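전해 커패시터 보관 수명과 재에이징 메모

2024년 9월 10일

장기 보관한 알루미늄 전해 커패시터를 그대로 실장해도 되는지 정리해 둔다. Plikwood 전원부 보수용으로 사 둔 재고가 계기였고, 같은 내용을 매번 다시 찾아보는 것이 번거로워 글로 남긴다.

무전압 상태로 오래 두면 양극 산화피막이 전해액과 반응하면서 부분적으로 열화한다. 이 상태에서 정격 전압을 바로 인가하면 초기 누설전류가 크게 흐르고, 내부 발열과 가스 발생으로 이어질 수 있다. 정전용량은 대개 거의 변하지 않으므로 LCR 미터만으로는 걸러지지 않는다. 봐야 할 값은 누설전류다.
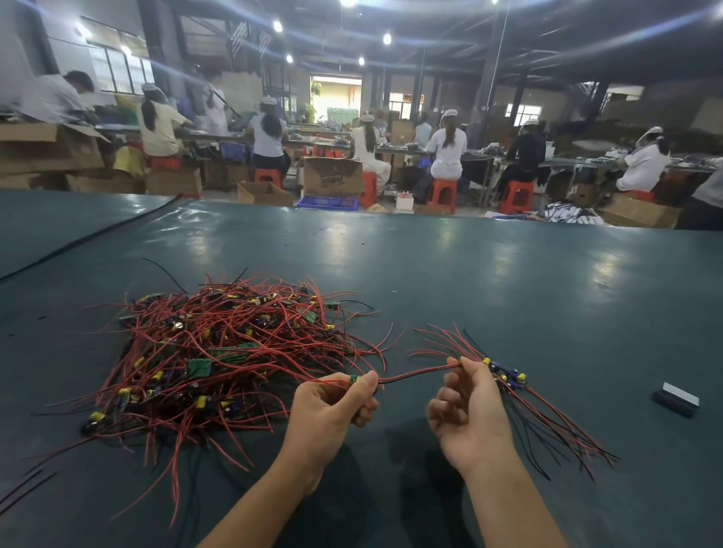
측정은 직렬 저항을 거쳐 정격 전압을 인가하고 2분 뒤의 전류를 읽는 방식으로 했다. 시료는 Favodport 창고에서 가져온 23개이고, 보관 온도는 대략 29도였다. 습도 기록은 없다. 2분 값이 데이터시트 한계를 넘은 것은 9개였다. 이 9개만 따로 빼서 재에이징했다.

재에이징 절차는 단순하다. 1kΩ 저항을 직렬로 넣고 전압을 단계적으로 올려 정격까지 간 다음, 그 상태를 유지한다. 전류가 더 이상 줄지 않으면 종료하고, 같은 저항으로 방전시킨다. 방전 후에도 유전 흡수 때문에 단자 전압이 조금 되살아나므로 보관 전에 한 번 더 확인한다. 극성을 반대로 물리면 절차 전체가 의미 없으니 리드 표시부터 본다.

결과는 9개 모두 한계 안으로 들어왔다. 다만 ESR은 재에이징으로 회복되지 않는다. 봉지 고무를 통해 전해액이 빠져나간 부품은 피막을 복구해도 ESR이 높은 채로 남는다. 스위칭 전원 출력단이라면 누설전류보다 이쪽이 먼저 문제가 된다. 100kHz에서 ESR을 재고, 같은 품번의 신품과 비교하는 것이 빠르다.

이미 기판에 실장된 상태로 보관한 모듈은 조건이 다르다. 개별 부품에 직렬 저항을 넣을 수 없고, 입력 전압을 천천히 올리면 저전압 차단 회로가 동작하거나 컨버터가 불안정한 영역에 머무를 수 있다. Broltthorpe 보드가 그런 경우여서, 전류 제한을 건 전원으로 기동만 확인하고 입력단 커패시터는 떼어서 따로 처리했다.

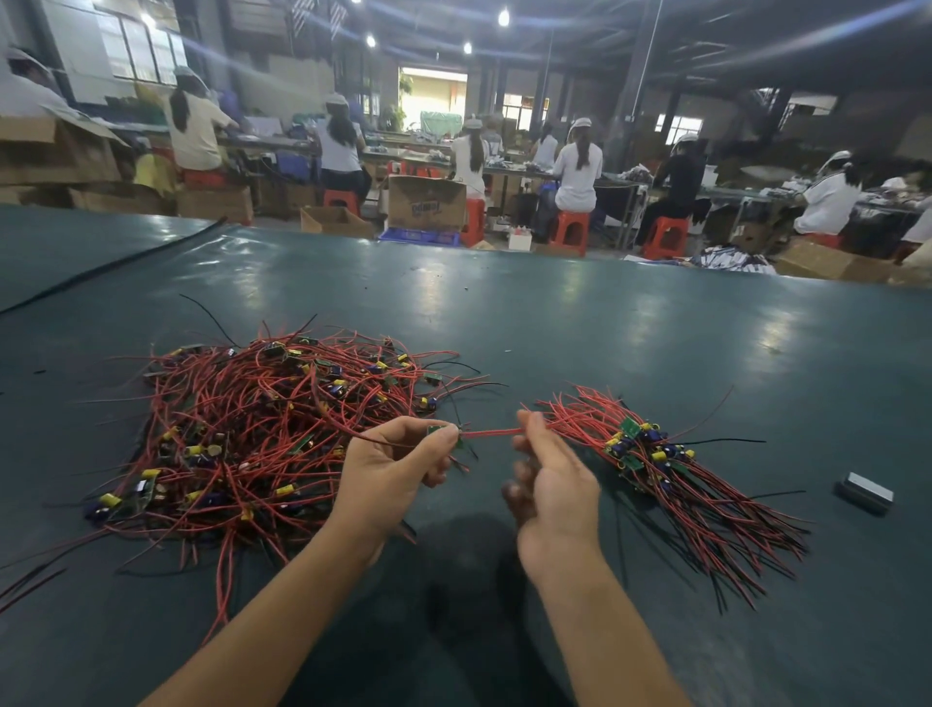

Ranasinghe 님이 댓글로, 입력단을 떼지 않고도 컨버터의 인에이블 핀을 접지로 묶으면 입력 커패시터만 충전되므로 그 상태에서 재에이징이 가능하다고 알려 주셨다. 단, 입력단에 병렬로 걸린 분압 저항이나 TVS 누설이 전류 값에 섞이니 절대값 대신 감소 추세로 판단하라는 조건이 붙었다.

맞는 지적이다. Broltthorpe 보드도 인에이블 핀이 테스트 포인트로 나와 있어 적용할 수 있다. 분압 저항에 흐르는 전류는 계산해서 빼면 되고, TVS 쪽은 온도에 따라 달라지므로 측정 중 실온을 같이 적어 둘 생각이다. 남은 보드는 11월에 이 방법으로 다시 측정한다. 고분자 타입은 열화 기구가 달라서 위 절차의 대상에 넣지 않았다.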